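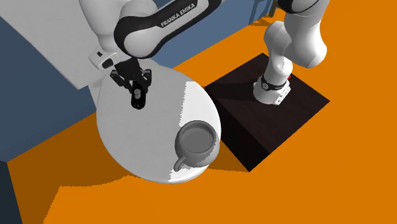
Kalevi Lindqvist asked, before we had even got to the first equation, whether a policy that has only ever lived in a simulator can be said to know anything about mugs. Keep that question handy. It's the best one to have in your head for this unit, and I'm going to spend most of these notes circling back to it.

Unit notes: learning to pick and place from simulated demonstrations
Revised 6/26/22

What we are trying to do

We want an arm to pick up a household object and put it somewhere sensible, given camera images and its own joint readings. Nobody hands it a coordinate for the object. The arm in our scenes is a Franka with a parallel-jaw gripper, and the object for this unit is a mug, which sounds dull until you try it. A mug is a lovely test object! It has a wide opening, a thin wall, and a handle that breaks the symmetry, so the same grasp can be fine at one rotation and hopeless at another.

The method has a name in our readings, Meten, and it has two stages. First we collect demonstrations in simulation and train a policy to copy them (behaviour cloning, from unit one). Then we let the policy run, find the places where it drifts, and collect short corrections that start from those places. The second stage is the interesting one and it's where most of our time will go.

Why copying goes wrong

Write the policy as a function from observation to action. In training, every observation comes from the demonstrator's own path. At run time, the observations come from the policy's path, and the policy makes small errors. A small error in the approach puts the fingers a little off, the camera sees something slightly unlike the training data, the next action is a little worse, and so on. You met this as compounding error in the driving example. It's sharper here, because contact is unforgiving. A gripper a few millimetres too low will push on the rim when it ought to be straddling it.

In the worst case, the expected cost grows with the square of the number of steps. Work through the proof in the reader with a pencil. It's short, and the step where the two state distributions part ways is the whole idea of the unit.

The Meten loop

Train on the full demonstrations. Roll out the policy from random starts. At each step, compare the actions of several copies of the network, trained from different random seeds. When the copies disagree by more than a threshold, stop the rollout and save the simulator state. A person (or a planner) then takes over from that saved state and finishes the task. Only the takeover portion goes into the new training set. Repeat.

The beauty of doing this in a simulator is the saved state. You can drop back to the exact same arm pose and object pose as many times as you like and try different corrections from it. On real hardware you'd be nudging a cup with your finger and squinting.

Our result

We began with 88 full demonstrations of the mug task in the Gadel kitchen set, then added 19 corrections in the first round. The baseline got the same amount of extra data as fresh full demonstrations, started from scratch. Both policies were tested on the same 118 starting layouts, none of them used in training. The corrected policy did clearly better, and the gain was nearly all in the last part of the approach, just before the fingers close. That surprised me and I was delighted by it. I had expected the help to come from the long reach across the counter.

If you plot the disagreement between networks over time, you'll see why. It stays low through the reach, then climbs steeply near the object. Full demonstrations spend most of their steps in the easy stretch, so adding more of them mostly teaches the policy what it has already got. Corrections land in the hard stretch.

Back to Kalevi's question

Does it know anything about mugs? Be careful with your wording in the lab report. The result supports a claim about this mug model, this contact solver and the range of lighting and floor colours we sampled. Onedwood is our rendering tool, and it swaps colours and light direction between episodes so the policy can't lean on, say, a bright floor to find the edge of a dish. That helps with looks. It does nothing for friction, and friction is where I'd put my money if you asked me what will fail first on the real arm.

So try it! Change the friction value in the config, leave everything else alone, and see how far you can go before the policy falls over. Several of you did this last May without being asked, and those were some of the most enjoyable reports to mark.

Lab work for this unit

Load the starter scene from the Kabbaj folder and run the supplied policy with the viewer open. Watch a few failures all the way through before you touch any code. Note the step at which you personally would have taken over, then compare it with the step the disagreement test picks.

Next, run one round of corrections. Keep each one short. If you find yourself driving the arm all the way home and starting again, you're recording a full demonstration and it belongs in the other pile.

Hand in 2 plots: disagreement against time, and success against friction. Label your axes, and include the seed list so your partner can rerun everything.

Reading for next time: the chapter on action chunking, up to the section on temporal averaging. Skip the appendix unless you're keen.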